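Rekgate Build Gallery: Wire Harness Table
Mastby Shared Workshop
Posted Aug 25, 2024

Rekgate is our two-arm harness project at the Mastby workshop. The goal is to get both arms working over one table, picking up short wire harnesses and handing them to each other without pulling a terminal loose. We started in November with one arm and a borrowed fixture. The fixture has gone back, and both arms are up.

This page covers the table setup and the first harness work. The frame and power wiring are on the earlier gallery page.

The harness in these tests has a ring terminal at one end and a round metal connector at the other. The connector is heavy compared with the wires, so it rolls when the bundle is nudged and takes everything else with it. We left it that way. A harness that lies flat and stays put would be easier, but it isn't what we want to handle in the end.
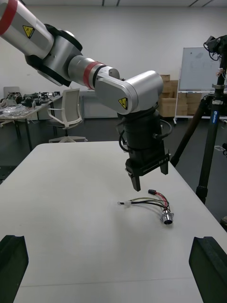 Gripper open over the harness, round connector lying on its side.

The table top is plain white. Dark wires show up well on it, grey ones less so. We tried a darker mat for one evening and lost sight of the black wires, so the mat went back in the closet.

Table position matters more than we expected. If it moves even a little, the saved arm positions are off and the fingers come down in the wrong place. Before each session we do the following:

Push the table back to its floor marks.
Check that no cable is caught under a leg.
Move each arm through its full reach at low speed with nothing on the table.
Look over the view from the wrist cameras and from the tripod.
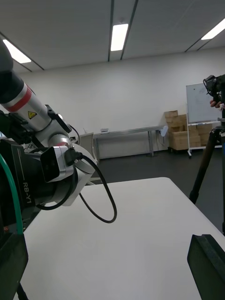

Cable slack took two weekends to sort out. Too short and the wrist can't turn all the way. Too long and the loop catches on the table edge when the arm swings in. Effiong, our control software, has a speed limit for each joint, and we keep the wrist limits low until a new cable route has been through a full session.

We have 224 saved runs so far. The target is 1,000 before we change anything on the grippers. Of the last batch, 27 were thrown out for bad camera timing, and those will be redone.

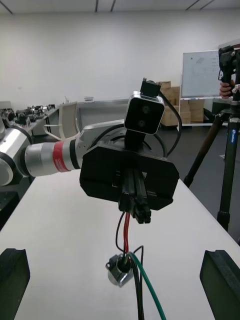 Loose wires are still the hard part. A stiff piece goes where the gripper takes it, but wires swing, and they keep swinging after the arm stops. We added a short pause before each lowering move. It makes the runs slower and we are living with that for now.

Next up is the Hevar finger set, which is narrower and has a rubber face. The drawings are done and the first pair is on the printer list.

Parts list and arm settings are in the project binder by the workshop door. Please put it back when you are finished with it.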